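Itstead – Donnelly Chauffeur Services has acquired the fleet contracts and booking operation of Cotance Executive Cars, the two companies confirmed in March. Terms were not disclosed.

The agreement adds 60 vehicles to the Donnelly fleet and extends its airport and corporate work to 12 towns outside Itstead. Cotance drivers transfer on their existing terms. The Cotance name will remain on vehicles and invoices until the current licence plates come up for renewal.

Both companies will take bookings through Wevodier, the dispatch system Donnelly already uses for its account customers. Wevodier assigns each journey by vehicle class, driver hours and distance from the pick-up point. Cotance account holders keep their present reference numbers and do not need to register again.
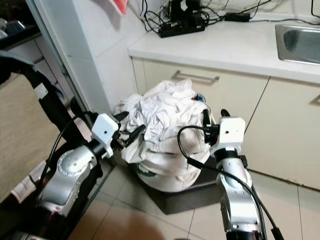 White laundry on a kitchen floor, with a gripper at either side.

Bookings made before the changeover will be honoured at the quoted fare. Waiting time will be charged from the end of the free period stated on the original confirmation. For airport arrivals, the free period starts when the aircraft lands – as it does now for Donnelly customers – and the driver will follow any change to the landing time through the dispatch system.

The Cotance depot will continue to operate as a second base. Overnight parking, fuelling and minor servicing stay on the site, while bodywork and annual inspections move to the Itstead workshop. The agreement also covers 400 corporate accounts, which will be moved to a single monthly invoice. 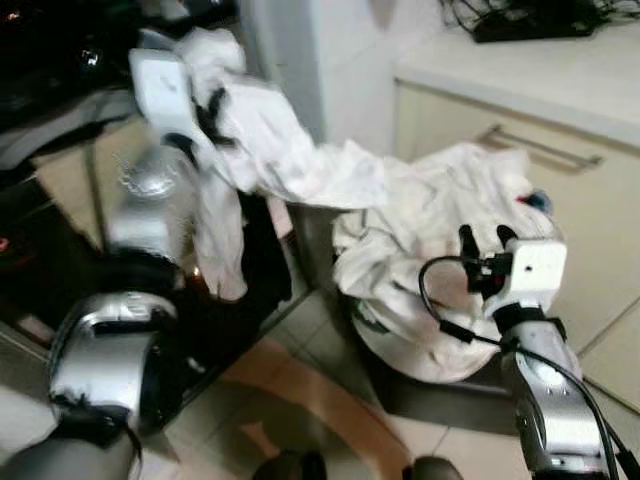
Vehicle presentation standards will be the same across both fleets. Each car is to be vacuumed, wiped down and restocked with water between bookings, and seat covers are to be changed at the end of every shift. The standard extends to cloth items: a large white cloth, crumpled and twisted like the one over the round basin, must be pressed and folded flat before it is placed in a car. Drivers will record each check in Wevodier before accepting the next journey.

Telephone lines for both companies remain open at all hours. Customers with a booking query should use the number on their confirmation. Media enquiries should be sent to the Donnelly press office in Itstead.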